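Bins under the belt or at the end of it?

mokwood_jav
17 December 2024
We pack small orders (tea towels, candles, soap) in a unit at Lallcombe and have taken on a second-hand belt. Do people keep their sorting bins along the side, under the rail, or all at the end? Ours gets 324 parcels on a busy day and the end bin fills too fast.

Abbas R
Along the side, every time. You pull the parcel over the rail and it drops in. No walking.

palel54
Disagree. We had them along the side and people kicked them out of line all through November. We went to one big bin at the end and swap it when it's full.

Abbas R
One bin isn't sorting though, is it. You still have to go through it afterwards.

palel54
True, but we only have two carriers, so it takes 11 minutes. Depends what you send out.

LeonieW
Side bins here, and I'd say get them touching each other. If you leave gaps the small jiffy bags go down between them and you find them a week later. Also go for deep ones. We started with shallow trays and things bounced out.

mokwood_jav
Thanks both. What about colour? I was going to get a different one for each carrier.

LeonieW
All the same and put labels on. If a red one cracks and the shop only has blue, your system is gone.

Jirayu
Mine are all blue and I've never had a mix-up. I've got them in a row in front of the near rail, with a smaller one tucked in by the end of the belt for odd bits.
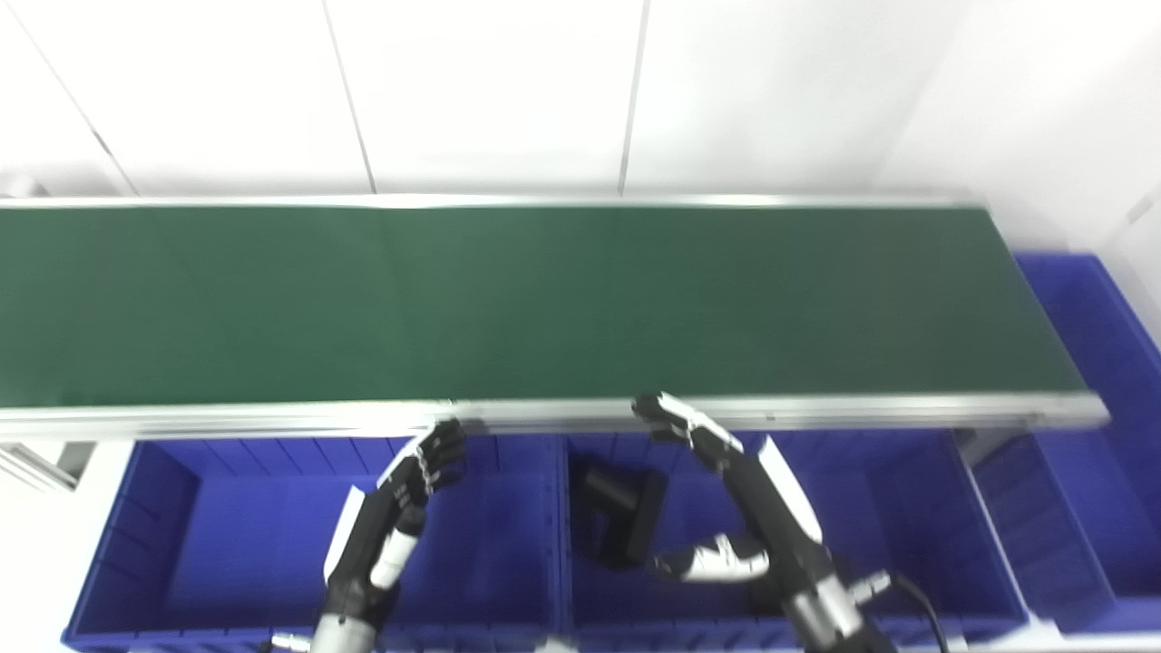 Green belt, blue bins, smaller one by the end

palel54
Looks tidy. I'd still worry about feet.

Jirayu
Fair. A strip of tape on the floor sorts that – you can see straight away when one has moved.

Abbas R
What's the upright one past the end?

Jirayu
Cardboard and torn bags. It gets emptied at dinner time.

mokwood_jav
Right, I'll try three along the side and keep the big one at the end for the bulky stuff. Will measure the gap under the rail tonight before I order any.

LeonieW
Measure it with the feet wound down, ours lost a good bit of height once it was level.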